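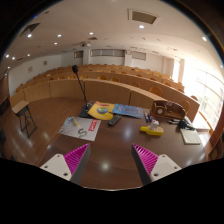 ## 4. The front desk as shared storage

### 4.1 Rooms and procedure

The Jiltik study looked at how small teaching supplies collect on the front desks of lecture halls used by more than one department. Six halls at the Brivden campus were included. The largest, Evangelista Hall, seats 400 and is booked by eight departments during a normal term. The smaller halls are in the Anine building and are mostly used for seminars and evening courses. All of the halls have a fixed desk at the front, and none has a lockable drawer that instructors can open without asking the building office.

Each desk was visited on teaching days over a period of eight weeks. Two observers made the visits together and filled in a single sheet. They wrote down what was on the desk, where it stood in relation to the nearest seating, and whether it was something the room was supposed to have. The room inventory kept by the building office served as the reference for the last point. An object that did not appear in the inventory was coded as left behind, and an object that appeared in it was coded as room equipment. In practice this rule was harder to apply than we expected, and we return to it in Section 4.4.

Nothing on a desk was moved during a visit. If a bag or coat belonging to an instructor was present, it was left off the sheet. Food and drink were recorded on a separate line and are not discussed in this section. Instructors were told about the study by email in the first week, and a short notice was posted inside the door of each hall.

We divided the objects into four groups: writing tools, paper items, power and sound equipment, and containers. The groups were fixed before the visits started. Tape gave us trouble from the first day and was finally placed with the writing tools, which is where most instructors looked for it. Remote controls were coded with the power and sound equipment even when it was not clear what they controlled.

### 4.2 Writing tools

Board markers were the most common item on every desk and also the item that moved most between visits. The building office issues them in sets, but the sets do not stay together. Red and blue caps were seen next to markers from other makers and with other barrels, and by the middle of the term it was no longer possible to say which markers had been issued to the room.

How the markers were kept differed from hall to hall. In the Anine rooms they were usually laid in the ledge under the board. Evangelista Hall has no usable ledge, so the desk takes over that role. Markers there were recorded both standing and lying down, sometimes in both positions on the same desk. Instructors who stood them on end told us that this made the cap color easier to see from the board. Others said a standing marker gets knocked over when papers are spread out, and they preferred to lay them flat in a row. We did not find that either practice belonged to one department.

Dry markers were a steady complaint. When an instructor found one, the usual response was to put it back on the desk and try another. Only a few of the people we talked to said they threw dry markers away, and most of those taught in the first slot of the morning. A marker that no longer writes takes up the same space as one that does, and it looks the same with the cap on. The sheets do not record whether a marker worked, so we cannot say what share of those on the desks were usable.

Pens were less common than markers and tended to lie farther back. They were often near notepads, but we recorded them near tape and organizers as well. 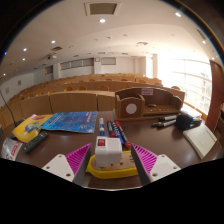
### 4.3 Containers

A wooden desk organizer was placed in Evangelista Hall at the request of one of the departments. It has compartments and an open tray, and it was meant to hold markers, pens, and small parts belonging to the sound system. The building office did not issue instructions with it. We were interested in whether a container of this kind would draw objects in from the rest of the desk.

It did so only in part. Objects gathered close to the organizer more often than inside it. On many visits markers stood or lay in front of the tray with plenty of room left in the tray itself. Several instructors said they thought of the organizer as the property of another department and did not want to put their things in it. One said she assumed it held exam material. Two of the departments had never used it at all.

The position of the organizer may also matter. It stands on the side of the desk toward the seats, so a person working from the board side has to reach across the desktop to get to it. Things that are picked up and put down many times in an hour stay within easy reach, and the organizer is a little past that point. We suggested turning it and bringing it closer to the board side. The building office agreed, but the change was planned for the term after the study and we have no data on it.

The Anine rooms had no organizers. There, a mug or the lid of a box sometimes did the same job. These came and went with the people who brought them.

### 4.4 Paper items

Booklets, folders, and single sheets made up most of the area covered on the desks, even where other objects outnumbered them. A flat booklet covers a good deal of desk, and a second one is easily laid over its edge. We saw this overlap in all of the halls. It makes the lower booklet harder to notice, and it was usually the lower one that stayed longest.

Printed booklets were the hardest items to code. Under our rule they were left behind, as none was listed in the inventory. Some were there on purpose, though. A department that teaches an introductory course in Evangelista Hall leaves its course booklet on the desk so that substitute instructors can find it. Another had asked for its folder to be removed twice and was told that it belonged to the room. We kept the coding as it was and marked these cases with a note.

Single sheets did not last. They were either picked up by the next instructor or cleared with the trash in the evening. Thursday was the day with the most loose paper in every hall except one, which fits the booking schedule: Thursday has the shortest breaks between classes.

### 4.5 Power and sound equipment

Evangelista Hall needs a microphone when the upper rows are in use. Instructors disagreed about where it should go when it is not being used. A gooseneck microphone on a base can stay where it is, but it takes up room near the middle of the desk and people tend to push it to the side to make space for notes. Handheld microphones have no fixed place and were put down wherever the speaker happened to finish.

Power strips were treated differently from other objects. Instructors worked around them and rarely shifted them, even when they covered part of the writing area. Adapters were the opposite. They are small, they are needed by visitors with equipment from elsewhere, and they are easily carried off in a laptop bag. The building office replaces them when someone reports one missing. Reports were few, and we think most losses were simply covered by instructors bringing their own. An adapter brought in this way then becomes one more object that nobody is sure about. It is useful enough that people hesitate to take it to the lost property shelf, and it stays near the power strip until someone needs it.

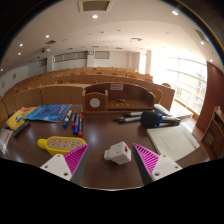
**Figure 3.** Front desk in Evangelista Hall, with a plug adapter, a yellow power strip, markers, and printed booklets. The hall's wooden seating is behind the desk.

The grouping in Figure 3 is close to what the sheets show for this desk in general. Items from different groups end up next to each other, and the groups we defined in advance do not match separate areas of the desktop. Distance from the place where the instructor stands was a better guide to what would be found at a given spot. Items handled during the class were near, and items that belonged to someone else were farther off.

### 4.6 Responsibility for clearing

The cleaning contract covers the floor, the seats, and the trash. It does not cover the desktop, apart from wiping any part that is free. Staff on the evening shift said they wipe around objects and do not lift them, having been told in the past not to disturb teaching material. Instructors, for their part, mostly believed that the desk was cleared at night. This difference in expectations was present in all six halls and does not seem to depend on the size of the room.

A clearing day at the end of term was tried in the Anine building before our study. The objects were boxed and kept in the building office, and few were claimed. The desks were in use again the following week with a new set of markers.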